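Category: Walking Tours / Notices

Prelosham canal walk rerouted and timetable revised from October

The guided canal and warehouse walk at Prelosham will follow a changed route from October. The Stondby footbridge, which carries the walk over the lower basin, closes to pedestrians for deck replacement at the end of September. The revised route crosses at the lock instead and adds 300 yards to the total distance. The advertised duration stays at two hours.

The walk now starts at the east door of the old customs shed. The previous meeting point, the ticket kiosk at the north end of the footbridge, falls inside the fenced work area. Signs at the kiosk will carry a map of the new location until the works are complete. Walkers arriving by the riverside path should leave it at the second set of steps and follow Cooperage Lane to the end.

Stops one through four are unchanged: the customs shed, the bonded stores, the rope loft and the weighbridge. Stop five, the view of the Kawaguchi engine house from the footbridge, is withdrawn. The engine house will be seen from the towpath on the opposite bank, where the full west elevation and the base of the chimney are visible but the coal hoist is not. A new stop six has been added at the lock keeper's office, a single-story brick building with its original cast iron window frames. The former stops six and seven become seven and eight.

Departures are at 10:30 a.m. and 2:00 p.m. The 5:00 p.m. departure is suspended for the winter timetable. Each group is limited to 16, down from 20, on account of the narrow gate walkway at the lock. Groups will cross in two halves, with the guide going over first. Bicycles and strollers cannot be taken across the lock gates. A step-free version of the walk, covering stops one through four and returning by the same route, runs with the morning departure on request.
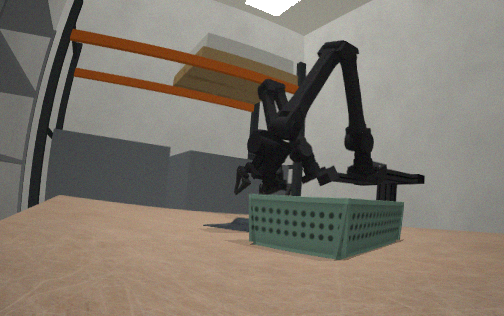

Audio receivers are now issued for every departure. The lower basin is noisy when the sluices are open, and guides reported that commentary at the lock could not be heard beyond the first few people. The new sets, supplied by Cesteck, have 44 channels and a stated range of 300 feet in open air. They are collected at the start and handed back at the last stop. Single-use ear covers are provided. Walkers may plug in their own headphones if these have a standard 3.5 mm connector. Hearing loops are available and should be requested at booking.

The printed guide has been reset to match. The second edition has 32 pages, a fold-out map at a larger scale than before, and corrected dates for the rope loft, which the first edition placed a decade too early. The print run is 2,000 copies. Remo Schwaiger redrew the map from a new survey of the towpath, and the text was revised by Ute Harms, who has led the walk for the past six seasons. Copies of the first edition remain accurate for stops one through four and will be sold at half price while stock lasts.

Attendance for the season to the end of August was 2,566, the highest since the walk began. Morning departures accounted for slightly more than half.

Tickets already bought for dates after the change remain valid for the same departure time. Holders of tickets for the suspended 5:00 p.m. departure may transfer to either of the other two or claim a refund. Requests should be made by email and should give the booking reference and the number of places. The footbridge is scheduled to reopen in spring, and the original route will be restored once the deck has been inspected and the fencing removed.

Related items
Bonded stores: upper floor open on selected mornings
Towpath resurfacing, Prelosham to Stondby
Evening walks: summer program ends
Engine house chimney survey published
Group bookings and school visits: revised rates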